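Progress report on the walking and visitor route project, Skasta valley
Second reporting period, ending in June
Submitted to the Postma fund for rural places

1. Where we are now

In this period the work moved from paper to the ground. When we wrote our first report, the route between Skasta and Patmont was a line on a map and a list of landowners to call. Now most of it can be walked. A visitor who arrives on the morning bus can start at the church in Skasta, go up through the beech wood, cross the plateau and come down to Patmont before the last bus back at 6:20 p.m.

We are behind the plan in two points, the signs and the German text of the booklet. Both are explained below. The budget is within the agreed limits.

For the readers at the fund who did not see the application: Skasta is the lower of the two villages and lies at the river. Patmont stands on the edge of the plateau, at an altitude of 955 meters, and has no shop since many years. Between them there are old farm paths, partly used by cattle and partly forgotten. The purpose of the grant is to open these paths again as one marked route and to give visitors a reason to stay one night in the valley, and not only to drive through it on the way to the lakes.

2. The path

Clearing was finished on the lower and the middle section. The lower section had been the most difficult, as two winters of fallen trees were lying across the old mule track. The contractor Fistix took out the large trunks with a cable winch, and the smaller wood was left at the side for the farmers, as it was agreed with them. The stone steps above the mill were reset. Three of them were broken and had to be replaced with stone from the same quarry, which delayed the work by one week but looks much better than concrete.

On the plateau there was little to clear. The problem there is orientation. The meadow is wide, and when fog comes the path is not visible in the grass. We decided to put wooden posts along this part, at distances that allow to see the next one also in bad weather. In total 67 posts were ordered, and all of them are now standing. The farmers asked us to keep them out of the hay strip, so in one place the line makes a small curve. We think that most walkers will not notice it.

The upper section, the descent behind Patmont to the chapel, is not yet open. One landowner would like to have the gate moved before he signs. We have offered to pay for the new gate from the reserve and we expect an answer during the summer. If there is no agreement, the route will end at the village fountain for the first season, and this would be acceptable to us.

3. Signs

The signs are late. The first delivery had the walking times in the wrong direction: the time for going up was printed on the signs for going down. The manufacturer accepted the mistake and is printing them again without cost. We took this opportunity to correct also the spelling of two field names, which older people in Patmont pronounce differently from the official map. After some discussion we kept both forms, with the local one in first place.

Until the new signs arrive, there are temporary ones on wood at the four main junctions. They have paint marks and an arrow and no walking times.

4. Places to stay and to eat

This is the part of the project that depends the least on us, and we can only report what the people in the valley have told us. The inn in Skasta has agreed to open its kitchen from noon also on Tuesday, which was until now the closed day. In Patmont, two families have prepared rooms for guests. One of them also offers a lunch package, if it is ordered the evening before.

In the questionnaire that we gave out in spring, 167 visitors answered. Many of them said that they did not know that Patmont can be reached by bus. Others asked for a place to fill water bottles on the way. The first point is a matter of information and we have changed the web page and the notice at the bus stop. For the second point, the old trough at the forest edge has been cleaned, and the water was sent to the laboratory. We wait for the result before we mark it as drinking water.

Several answers were critical about parking in Skasta. On Sundays the cars stand on both sides of the road up to the bridge. We have no solution yet. The municipality is thinking about the field behind the fire station, but only for the summer months.

5. Booklet and small exhibition

The English text of the booklet is ready and was read by a teacher from the region. It has a description of the route in both directions, a short history of the plateau, a page on the churches and a page on the farm houses with their shingle roofs. The German text is half done. The translator was ill for a longer time, and we preferred to wait for her – she knows the place names very well.

The exhibition room on the first floor of the old school in Patmont will show the history of hay making and of the market path. The panels are written, and the map of the old paths has been drawn again from the land register.

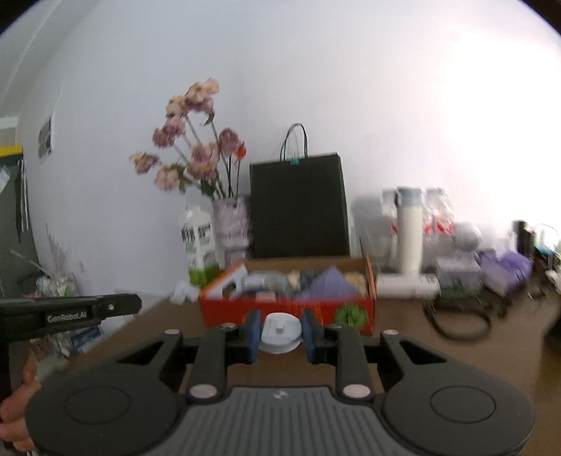
6. Costs

Spending on the path was a little lower than planned, mainly because the posts were cheaper than in the first offer. The spending on the bus notice and the web page was not foreseen and was taken from the same line. We do not ask for a change of the total amount. A table with all invoices is attached separately, as the fund has requested.

7. Next period

Until the next report we plan the following work:

Installation of the final signs on all open sections.
Agreement with the landowner above the chapel, or a decision to end the route at the fountain.
Printing of the booklet in both languages.
Opening of the exhibition room on weekends.
A second questionnaire for visitors, shorter than the first one, with a question on how they arrived.

We would also like to ask the fund if the logo on the signs should be in color or in black. The manufacturer needs this information before he starts printing, so an early answer would help us.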